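Handgreifer Uvby 2: Vorführung und Probetermine

Der Uvby 2 ist ein handgeführtes Greifwerkzeug mit zwei Fingern, mit dem sich Greifaufgaben vormachen lassen, bevor eine Anlage dafür eingerichtet wird. Man nimmt ihn in die Hand, greift das Teil und legt es ab. Die aufgezeichneten Bewegungen werden später auf den Roboterarm übertragen. Hersteller ist Zabala, Vertrieb und Vorführung übernimmt Birari am Standort Umitz.

Artikelnummer: 2705
Ausführung: zwei Parallelfinger mit Gelenkgestänge, schwarz
Greifflächen: weiche Auflage, verschraubt, einzeln nachbestellbar
Lieferumfang: Greifer, Anschlusskabel, Ersatzauflagen, Tragetasche
Lieferzeit: 3 Wochen

Vorführung am Tag der offenen Tür

Am 9. Juni 2018 war der Uvby 2 in Umitz im Einsatz zu sehen. Es kamen über 143 Besucher, die meisten aus kleineren Betrieben mit Verpackung oder Montage von Hand. Gearbeitet wurde an einem normalen Holztisch mit Teilen, die sich schlecht greifen lassen: durchsichtige Kunststoffbehälter und Einsätze mit Fächern. Wer wollte, konnte selbst greifen -- auch mit zwei Geräten gleichzeitig, eines in jeder Hand.
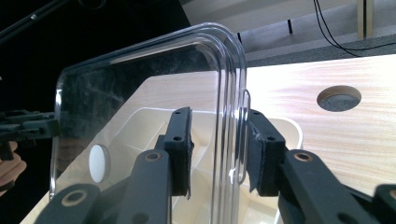 Viele Fragen betrafen die Greifkraft. Sie wird über den Handgriff dosiert, einen festen Wert gibt es nicht. Bei dünnwandigen Behältern empfehlen wir, an der Kante oder an einer gerundeten Ecke zuzufassen, da die große Fläche unter Druck nachgibt. Glatte Kunststoffe hält die weiche Auflage gut. Bei öligen Teilen raten wir zur Gummiauflage, die gesondert zu bestellen ist.

Die Auflagen sind Verschleißteile. Bei täglichem Gebrauch fransen sie an den Rändern aus und sollten dann paarweise getauscht werden. Dazu werden die Schrauben gelöst, die neue Auflage wird aufgesetzt und handfest angezogen. Die Gelenke brauchen kein Öl -- Staub mit einem trockenen Tuch abwischen genügt.

Probetermin vereinbaren

Vorführungen in Umitz sind weiterhin nach Anmeldung möglich. Bitte bringen Sie eigene Teile mit, am besten mehrere Stück je Sorte und auch gebrauchte mit Kratzern oder Fingerabdrücken. Ein Termin dauert einen halben Tag und ist kostenfrei. Leihgeräte geben wir gegen Kaution für eine Woche ab, sofern vorher eine Einweisung stattgefunden hat.

Anfragen bitte über das Kontaktformular von Birari unter Angabe der Artikelnummer.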